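Equipment buyer, part time (robots) - Travholm

We need someone to plan and buy kit for our two-arm handling work. Grippers, finger pads, cables, spares. 40 hours a month, start June.

You'd be:
- keeping the budget sheet honest, currently in a bit of a state
- getting quotes, chasing Clokent on late ones
- sitting in on handling sessions so you know what fingertips have to cope with. Tassels, knots, anything soft and akward

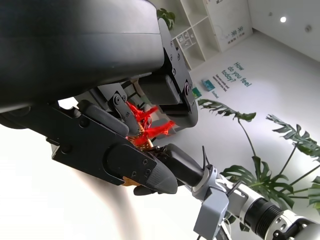 How to apply

Short email to Anjana Khondokar by 2 June 2019, ref 1693. No CV template, any format. Say what you've bought before and what it cost. Orders over £1000 go to Zoriana Horobets for sign off.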